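# Miltine conveyor sorting trial

The **Miltine conveyor sorting trial** is a comparison of robotic end effectors held at the Ridham works of Gedari, a maker of small machined parts. It set out to establish whether a pair of multi-fingered hands could move metal parts from a belt into bins as dependably as the two-jaw grippers already used at the site. The trial is cited mostly for the argument over its method, and its results are generally treated with caution.

## Background

Gedari had run two-jaw grippers from Lindqvist on its sorting line for 4 years before the trial. The case for replacing them was made by the supplier of the Miltine hand, which claimed that fingers would cope with mixed parts without a change of tooling. No figures from a working line were offered in support. Otis Delacroix, who ran the Ridham line, agreed to a test on the condition that the bins, belt and parts stay as they were.

## Setup

The station had a green belt between aluminum rails, with blue plastic bins side by side along the near edge. Two arms worked from the bin side. Parts were fed one at a time, a choice that critics later called generous, as the regular line seldom presents a part with clear space around it.

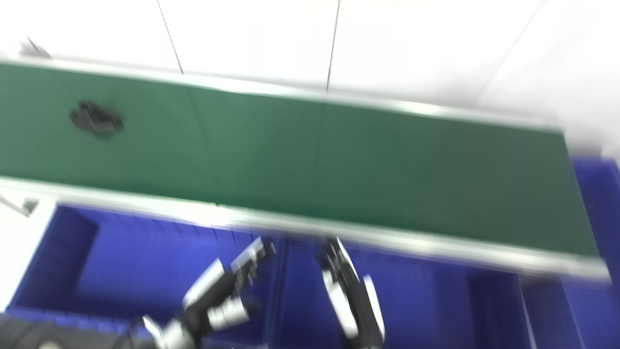

Vangelis Galanis has argued that feeding single parts removed the only problem worth testing, and that a two-jaw gripper with a decent camera would have done the same job for far less money. He also objected that the Lindqvist grippers were never run on the same station. Their figures were taken from old line logs, recorded under a different controller and at a different belt speed.

The supplier replied that the logs were the fairest baseline available. This is hard to accept. Swapping the grippers back in would have taken an afternoon, and the mounting plates were on site.

## Results

The published summary reports 295 attempted picks with the Miltine hands. Missed grasps were logged separately from drops, but picks stopped by an operator were left out of both groups, and the summary does not say how many of those there were. The stated success rate therefore cannot be checked.

Cycle time was the weaker point. The hands took around 30 percent longer per part than the grippers in the logs, most of it spent closing the fingers and confirming contact. Delacroix's notes add that the time rose again when a part lay toward the far rail, where the arms had to reach over the full width of the belt.
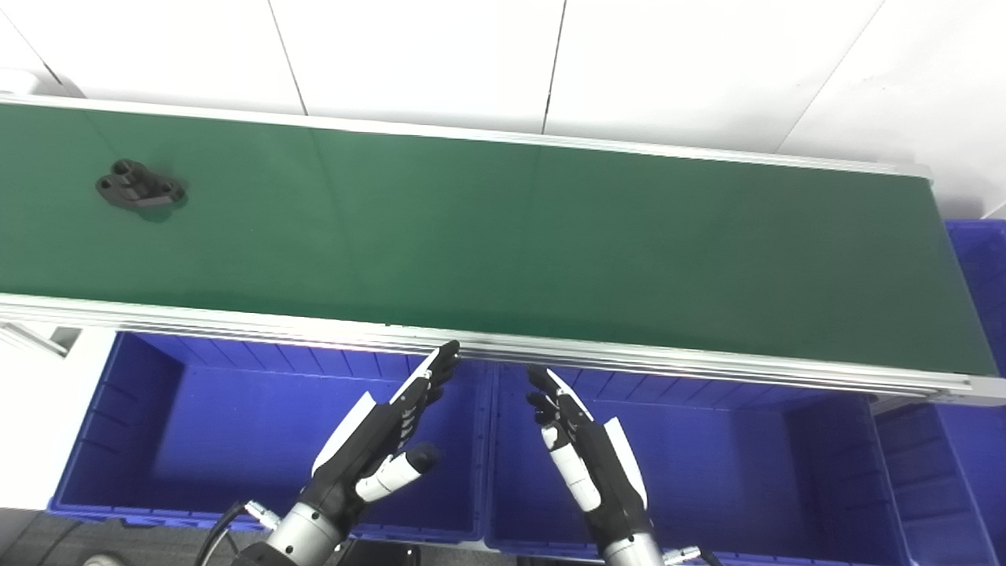 Reach also affected the choice of arm. The controller gave each part to whichever arm was nearer, and the second arm was often idle – a cost that the summary does not count. Handing a part from one hand to the other, a feature in the sales material, was dropped from the test plan in June.

## Camera and controller

Part position came from a single head camera. Images taken while the camera was moving were too blurred for a reliable estimate of a part's angle, so the controller was changed to wait for the view to settle before each reach. The pause is included in the cycle times above. A fixed camera over the belt was proposed and not tried.

## Reception

Gedari kept the two-jaw grippers. The supplier still lists the trial as a successful deployment, although the hands were never used on a production shift. A repeat with both types of end effector on one station has been suggested more than once, and as yet no results have been published.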